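Skasteder Local History List
Posted Saturday, 9:40 a.m., by the list editor

Re: Gurard mill ledgers

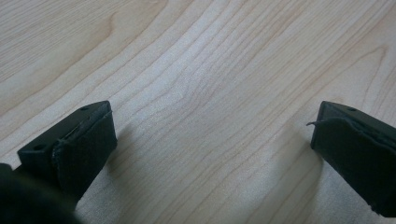 Which years do the surviving Gurard ledgers cover? The first starts in 1886 and the second stops partway through an April, with the year torn off the heading. Those are the only 2 we know of.

On the message from earlier in the week:

> I am trying to trace deliveries from the Gurard mill to the
> Ekalero boatyard. My notes say the order book ran to 700 pages
> but the copy I was sent ends at 601. Is the rest lost, or
> was it never scanned? Also, is the Lý account in there the
> same family that later ran the store on the river road?

The rest was never scanned. The binding is tight from page 602 on and the copy shop would not force it. You can read those pages in person at the Skasteder reading room, but ask ahead - the book is kept off site and takes a few days to come over.

The Ekalero entries are mostly in the back half, so the scan will not help you much. Look for the letter E in the left margin. The clerk used it for the boatyard and also, for a few months, for a cash sale with no name.

I can't settle the Lý question. The account has a surname and nothing else, and the store's own papers start later. The tax rolls would be the next place to look.

If anyone has photographed the late pages, please write to the list - a phone picture would do.

Contact the list editor | Copyright Skasteder Local History List | Back to top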